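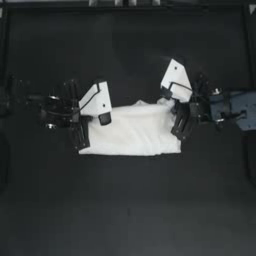
Cloth held between the left and right grippers over the bench, lower edge close to level.

Two-Arm Cloth Handling, Part 4: Setting Grip and Tension

Author: Omprakash Rawat
Applies to: Resa build, second revision of the finger mounts
Last edited: May

This part covers grip force, the lift, and the tension adjustment for a flat cloth held at both ends. It assumes the arms are bolted down, homed and able to run the joint test from Part 3 without a fault. Folding is in Part 5.

The Resa arms were first put together in 2022 on a shared bench at the Brarncombe workshop. The first revision had smooth fingers and dropped cloth constantly. The ribbed fingers fixed most of that. If you still have the smooth ones, change them before going further, as none of the force values below will carry over.

What you need

A white cotton cloth, hemmed, with no print.
A dark, matte work surface. The segmentation step separates cloth from background by brightness, and a glossy board produces reflections that get read as fabric.
Hex keys for the finger bolts.
A steel rule.
The Upadhyay control package, with the two-arm module enabled.

Step 1. Check the fingers

Power off both arms. Close each gripper by hand and look along the ribs from the side. The ribs should meet along their full length. If they touch only at the tip, loosen the finger bolts, press the fingers together and retighten a little at a time, alternating between bolts. Move the wrist through its full travel and watch the cable loop. It must not enter the space between the fingers at any angle. Repeat on the other arm.

Step 2. Set the grip force

Force is set as a raw value in the gripper file, one entry per arm. Start at 700 for both. Power on, close the left gripper on one corner of the cloth and pull down by hand. The cloth should hold against a firm pull. Raise the value in increments of 25 until it does. Do the same on the right.

The two values will probably differ. On this build the right gripper needs one increment more than the left. Do not average them.

If the motor gets too hot to keep a finger on after a minute of holding, the value is too high or the fingers are out of line. Go back to Step 1.

Step 3. Place and grasp

Lay the cloth on the work surface with one long edge facing you. Run the grasp routine with the speed limit on. The left arm closes first, then the right. Each gripper should take a good fold of material well in from the hem. A grasp on the hem alone passes the hold test and then slips during the stretch.

Keep hands outside the reach of both arms while they are powered. The emergency stop goes where you can hit it without leaning over the bench.

Step 4. Lift

Set the lift height to 100 mm and run the lift. Both arms rise together. When they stop, the lower edge of the cloth should be clear of the surface along its whole length.

The arms do not have to sit at the same height or mirror each other exactly. Judge by the lower edge of the cloth. A height offset between wrists is acceptable if that edge is level.

Step 5. Take up the slack

Open the tension screen. Move the right arm outward with the step control and leave the left arm where it is. Moving both makes it hard to tell which grip is slipping. Stop when the middle of the cloth sags only slightly.

Expect the top edge to stay bunched near one or both grippers. The fingers gather material as they close, and pulling harder will not flatten it. It only loads the wrist joints. The fold routine uses the lower edge, so a crumpled top edge can be ignored at this stage.

Measure the sag with the steel rule held in front of the cloth, arms paused. Write down the value and the arm positions. Part 5 asks for both.

Faults

Cloth slides out of one side: grip value too low, or grasp taken on the hem.
Lower edge slopes: adjust the height of one wrist and repeat Step 5.
Lift stops halfway: joint limit reached. Move the cloth closer to the arm bases and grasp again.
Segmentation loses an end of the cloth: white gripper housings are merging with the fabric. Mask the housings in the vision settings. The Purer mask file in the downloads folder fits the standard housing shape.

Save the profile under a new name before closing the tension screen. The package overwrites the default on exit.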